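3.2 Surface wear and how clean people say a table is

The first survey wave went out in August to members of the Gidine coworking network, through the Cloteo mailing tool. 3,967 usable replies after dropping blanks and double entries. Response was better at the larger sites, worse at Droreden, where the link in the first mailing was broken until the afternoon. We did not reweight for this. The Droreden replies look much like the rest on every item we checked, so pooled throughout.

Main question was simple. People were asked how clean the table they last worked at was when they sat down, on a scale from 1 to 6, and then asked to say in their own words what made them pick that number. The free text is where most of this section comes from. Coding was done in two passes using the Kovács scheme (see 2.4), with one change – "marks" and "dirt" were split, as the original scheme lumps them together and we think that hides the main effect.

Scratches matter more than we expected. Members who wrote about scratches, scuffs or dull patches gave lower clean scores than members who wrote about neither, even when they also said the table had been wiped. A typical reply: "it was wiped down but it still looked grubby, all those gray lines." Another: "clean I guess but old." The word "old" turns up a lot next to low scores, and "new" next to high ones, for tables that were bought in the same order. So people seem to be reading wear as dirt, or at least letting one leak into the other. Same thing has been seen with hotel bathrooms and restuarant menus.

Color makes it worse. White tables drew more comments of every kind. Crumbs, pen marks, hair, coffee rings, gray smears from laptop feet. Dark tables drew comments about dust and fingerprints and little else. Wood tops drew the fewest comments and the most forgiving ones ("lived in", "bit of character"). Nobody wrote that a white table had character. Whether this is about what can be seen or about what people think a white table is supposed to look like, the survey can't say. Probably both.

Matte vs. gloss. Less clear. Site managers told us matte tops were picked to cut glare from the ceiling lights, and they do, but matte finishes also seem to hold gray rub marks that a damp cloth won't lift. Gloss tops show streaks instead. Members complained about streaks mostly in the morning, when light comes in low, and about rub marks at all times of day. We had too few gloss tables in the sample to say much more, and would not lean on this.

Next, specks. Small dark bits on a pale top got strong reactions out of proportion to their size. Some members could not say what the bits were and said so ("black stuff, maybe rubber? maybe food?"). Not knowing seems to be part of the problem. A coffee ring is unpleasant but a person knows what it is. Unnamed specks were more often followed by a move to another table, going by the replies, though we have no check on whether people really moved. Clusters were mentioned more than scattered specks. A few flecks close together read as something that was dropped and left; the same amount spread over the whole top reads as general grime and seems to get ignored.

We then visited 4 sites and scored 109 tables by eye, using the same six-point scale plus a seperate wear score. Scoring was done before opening hours so that members' things were off the tables. Two raters, working apart, then compared. Agreement on wear was good. Agreement on cleanness was poor until we agreed to run a hand over the top first, which tells you more than looking does. Marks that can't be felt are mostly wear. Bits that move are dirt. Crude, but it settled most of the arguments. Fig. 2 gives the kind of top that caused trouble: pale, matte, light scuffing, fine scratches, a few dark specks.

Some limits. The survey asks people to remember a table, and people remember bad ones. Members who had complained before were more likely to answer, we think, though the mailing tool does not let us match this up. Lighting was not measured. Cleaning logs were kept at only some sites and the entries are thin – initials and a tick, mostly – so time since last wipe is missing for a good part of the sample. Raters also knew which question was being asked.

Cost of replacing tops is taken up in section 5. The next part looks at whether a visible cleaning card on the table shifts the scores at all.
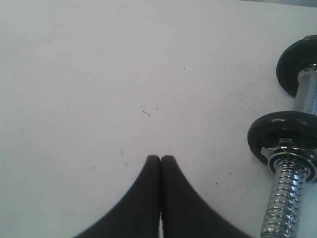 Figure 2. Matte white tabletop with faint smudges, thin scratches and small dark specks.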